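Two nights at the Rurau Apartments

I booked the Rurau for a work trip in July and ended up liking it more than I expected! It's a serviced place, so you get a kitchenette, a weekly clean and a front desk that closes at 9 (put that in your phone, I didn't). I paid 100 a night plus an 80 deposit, and the deposit came back before I'd even unpacked at home.

Check-in

Hui-mei Fu met me downstairs with the fob and a map she'd marked up with a decent noodle shop and the late pharmacy. Parking is around the back and it's tight. If you drive anything bigger than a hatchback, email ahead and ask for one of the end spots.

Sleeping and working

The bed was great, firm but not hard, and the blackout blind does its job. Wi-Fi held up through two long video calls. My one gripe is the fridge, which hums, and in a studio you're never far from it.

White shelving with open compartments, if you like that look:
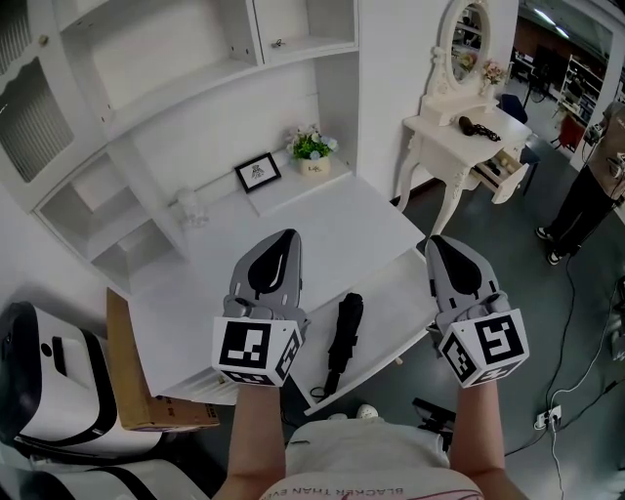
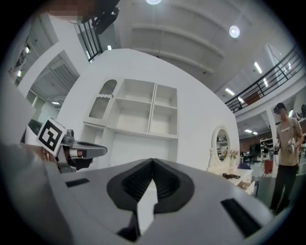
Getting around

The tram stop is a short walk downhill, so remember it's uphill coming home with groceries. I bought a day pass both days and got my money's worth. Taxis were slow to show up after dinner, so book one early if you have a train to catch.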